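Lokley repair program to strip 377 donated desktops for parts

A batch of 377 retired office desktops will be taken apart, sorted and partly rebuilt in Lokley over the coming months, after the accounting firm Timmermans cleared out two floors of its old building and offered the machines to the town's computer reuse program.

The first towers were opened on Monday in the program's rooms behind the former bus depot. Zahira Goh, who has run the program for six years, said it is the largest single donation it has received. The previous record was a load of 30 machines from a dental practice.

"We usually get two or three computers at a time, in the back of somebody's car," Goh said. "These came on pallets. We had to borrow a pallet jack from the tire shop."

The desktops are too old to run current office software well, but many of their parts still have years of use in them. Power supplies, memory, processors and drives are pulled, tested and put on the shelf. Working parts then go into machines that are loaned to households in the area, mostly families with children in school and people looking for work. Since it opened, the program has placed 1,021 computers.

Hard drives come first. In this batch they sit in blue plastic caddies that slide out once the latch is released, with no screwdriver needed at that stage. Every drive is logged by serial number and wiped before anything else is done with it. A drive that can't be wiped, or that reports errors during the wipe, is drilled and sent for metal recycling. Timmermans asked for a written record of each one, and Goh said the program would have kept it in any case.

Processors are next. The lever on the socket is raised, the metal bracket lifts, and the chip comes straight up. It has to be set down somewhere flat and held in place so that it doesn't slide around on the table or end up under something heavier. Memory is left for last, as the slots can be awkward to reach with the cables still in.
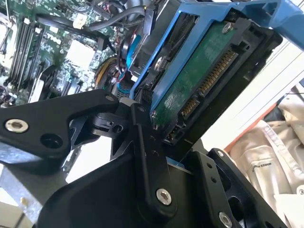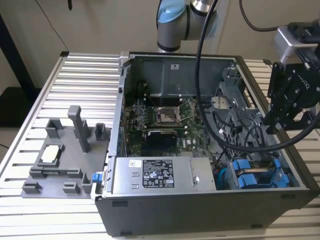

An opened desktop tower

Goh said the work goes faster when the same steps are done in the same order on every tower. The program tried other ways in its early days, with each person taking a computer from start to finish however they liked, and parts went missing or were put in the wrong bins.

"It's dull to do it all the same way, and I understand that," she said. "But then you can stop for lunch, come back and know exactly where you were."

Not every machine will be stripped. Goh expects that the newest ones in the batch can be kept whole, cleaned, fitted with a different drive and loaned out with little other work. They will be set up with a free operating system and a basic set of programs for writing, browsing and video calls. Older towers will be used for parts until the shelves are full, and what is left over will go to Brerker, the scrap dealer on the east side of town, which pays by weight for cases and circuit boards.

That money covers a share of the rent. The program also receives a small grant from the town and sells tested parts over the counter on Saturday mornings. Memory and power supplies sell best. Drives are sold only after a second test, and with no guarantee beyond 30 days.

One question still open is storage. The pallets take up most of the back room, where the program normally holds its evening classes on basic computer repair. Those classes have moved to the Kekidis hall for now and will continue there until the floor is clear again. There are 13 places in each class, and the next one is already full. Anyone who wants to be put on the list for the one after that can leave a name at the front counter.

Timmermans said in a short statement that it had looked at selling the desktops in bulk but preferred to have them used locally. The firm kept its monitors, which are staying in service at its new offices, so the program is short of screens. Goh is asking residents who have a working flat screen they no longer use to bring it in, along with its power cord. Keyboards and mice are welcome too - but no printers, which the program does not have room for and can't repair.

Goh hopes to have the first loan computers from the batch ready by April. Households that are already on the waiting list don't need to apply again and will be called when a machine is ready for pickup. New applications can be made at the counter during opening hours, and applicants should bring proof of address.

Loans run for one year and can be renewed. If a computer breaks down during that time, the program repairs it or swaps it at no charge.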